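Talks > Home and Table > Speaker notes

July
by Lesego Joubert

Looking after a light wooden table (notes for the Flirmont evening)

Start with the hands up. Who has a pale table at home? Who has a ring on it? Wait for the laugh, then tell them about mine, which I bought from Vilela the year we moved and ruined inside a month with a pot of tea. I still have it and it still has the ring, although you have to crouch to find it now.

So, what goes wrong. Light wood with a matte finish is lovely to eat at and it shows everything. Beet juice, ballpoint, the blue from a cheap napkin. A shiny dark table will forgive you for a day or two, but a pale one wants you out of your chair. I'm not trying to scare anyone off! I'd buy one again tomorrow. I just want people to know what they're signing up for.

Slow down here, I always rush this bit. Spills first. Blot, don't rub. Press down, lift, turn to a clean bit, press again. If you rub red wine you push it along the grain and make a long stain out of a round one. (Tell the Grasilar story if the room is friendly - the wedding lunch, the cranberry sauce, my aunt with her good scarf. Skip it if we started late.)

Then the daily wipe. A soft cloth, barely damp, and go with the grain. People ask me why I make a fuss over direction. Grit is the answer. There's always a bit of grit on a cloth, sugar or salt usually, and a tiny scratch that runs with the grain disappears while one that crosses it catches the light every single morning. Dry it after with a second cloth. Yes, two cloths. I keep mine on the oven door.

Mention soap: one drop, plain. No lemon sprays, no vinegar, and please no scouring pads. I once counted up what I'd spent on bottles that promised to feed the wood and it came to 19 of them under the sink, most used once.

Oil. Ask which finish they have before giving advice, since half the room will be lacquered and oil just sits there looking greasy. For oiled tables, a thin coat, leave it 17 minutes (I set a timer, the odd number makes me remember it), wipe off everything you can. Hang the cloths flat outside to dry, never balled up in the trash. Say that one twice, oily rags can catch fire by themselves.

Somebody will ask about heat marks. Say trivets, then say it again. The Gresen cork ones are fine and so is a folded dish towel for a warm plate.

Change slide, sip of water.

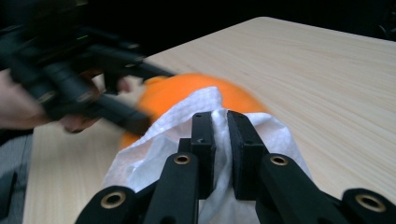
Paper is where most of us begin, whatever the good cloth is doing on the oven door, and I'm fine with that as long as it's plain paper with no dye in it. A crumpled white tissue like this one over a pale top is what I'd grab first for a drip of coffee. With fine grain running on the diagonal, look which way the lines go before you start wiping and follow them, even if your arm would like to go straight across. Crumpled works well for picking up a drop, but fold the next one flat so you get an even press. Then swap to the cloth, because tissue leaves fluff in any little rough spot. Take questions from here, and remember to hand out the cloth samples before they get their coats.

Recent talks
- Chairs that wobble and what to do about them
- Cutting boards: oil, salt and patience
- One drawer at a time, the Flirmont kitchen notes
- Getting candle wax out of linen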